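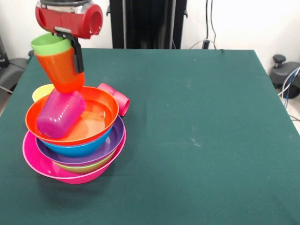
Plastic bowls and cups take up more cupboard space than they should, mostly through being put away in the order they come off the draining rack. Start with the largest bowl and work up by size. A hot pink one makes the base of this stack, with purple further up, then blue, and orange on top, and each rim shows beneath the one above, so you can find the size you want without lifting the lot. The top bowl is also a useful place for a cup or two, like the magenta one lying on its side in the orange bowl. Cups of the same shape go inside each other, as the lime green and orange ones do.

Dry everything first. Two damp cups pushed together will grip, and by morning they can be hard to part. If that happens, stand the outer cup in warm water, put a little cold water in the inner one, wait a minute and twist. Don't lever them with a knife.

Keep cup stacks short. A shelf with 200 mm of clearance will hold most of them with room for your hand. In our cupboard the gap is only 156 mm, and a tall column of cups has to be tipped to get it out, which usually brings the rest with it.
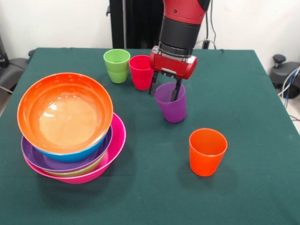
Bowls can go higher than cups because the base is wider, but a pile that leans should be taken apart and set straight before it goes on a shelf. Check that nothing is trapped between two bowls. A teaspoon or a lid is enough to throw the whole pile off.

Sort on a table with a cloth over it. Plastic slides less on cloth than on a bare top, and the cloth catches the drips.

For the shelf itself we use the Menalus ribbed liner from Grulville, cut from the 18 inch roll. It wipes clean and lets a bit of air under the bottom bowl. Trim it slightly short of the front edge or it curls up.

Bowls that have gone cloudy can be rubbed with a paste of bicarbonate of soda and water, then rinsed. Throw out any with a split rim.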